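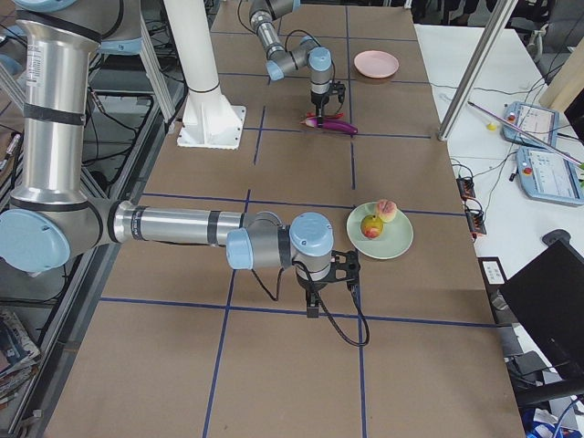
Two robot arms at a long table covered in brown paper.

Skudine Family Reader - Your Questions

Quick answers, typed between school runs. Will tidy up when I get a minute.

What is it?
A monthly Bible story magazine for children, posted to your door. Stories, a puzzle page, a memory verse, one recipe. No adverts.

What ages?
Five to nine, mostly. Younger ones like being read to. For older children see Paracha, our quarterly for 10 to 14s. Separate subscription, sorry.

Which church are you with?
None in particular. Readers from all sorts. We stick to the stories and leave baptism, communion etc to you and your own church.

Which Bible translation?
Depends on the story. It's printed in small type under each memory verse.

How long are the stories?
Main one is roughly 700 words. A bedtime's worth. The serial is shorter.

When does it arrive?
First week of the month, usually. No August issue - July is a double. If yours hasn't come by the 14th, email and we'll send another.

Can I start part way through the year?
Yes. You get the next issue out. Back issues only if we have them, and the Christmas one always goes.

Sunday school copies?
Yes, packs of 30, one address. Leader's sheet included. Please order before the Wednesday of the last full week or you'll miss that month's posting.

Can we photocopy the puzzle page?
Yes for your own family or group. Not the stories please, the writers need paying.

My child sent a drawing to Ballow the Donkey. Will it be printed?
Maybe! We get alot. All of them are read and looked at, but only one page to put them on. Name and age on the back. We can't return them so take a photo first.

Is there a digital version?
Not yet. Audio of the serial is on the Lelance page, free to subscribers, use the code inside teh front cover.

How do I cancel?
Email with your postcode. Unused issues refunded. Gift subscriptions just stop by themselves, nothing to do.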